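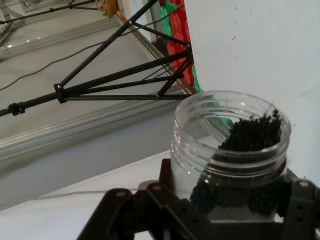 An open jar of dark grains held in a black gripper

Storing Seed Through a Dry Year: Our Berkura Project
Vasanthi Thambiah, Gayan Howlader and Tahsin Wickramasinghe
Sep 20, 2025

When the rains fail, families in a farming village lose more than one harvest. They often eat or sell the seed they were keeping for next season, so even when rain comes back there is nothing to plant. We wanted to find out if a shared seed bank could help with that, and we got completely hooked on the question!

Our case was Berkura, a dryland district of 1,975 households. Our adviser, Makis Tzavaras, put us in touch with the local farmers' group there, and we spent most of August on calls with them (the time difference made for some very early mornings). We sent out a survey in two languages and got answers from 277 households. Of those, 149 had run out of sorghum or cowpea seed at least once before planting time.

What surprised us most was how people borrowed. We expected loans from traders, but the most common answer was a relative in another valley, usually paid back in grain after harvest. Jahangir Jayawardena, who teaches our food policy class, told us to build on that, and it changed our whole plan. Our draft now lets members repay in seed, with a year's delay if the rains are poor.

We also learned a lot about storage. Seed has to be dried well, sealed tightly and kept out of the heat, and older farmers knew far more about weevils than any of our readings did.

We still don't know who should hold the keys to the store, or how to reach herding families who move during the dry months. Gayan is writing up the herder interviews next, and we can't wait to read them together.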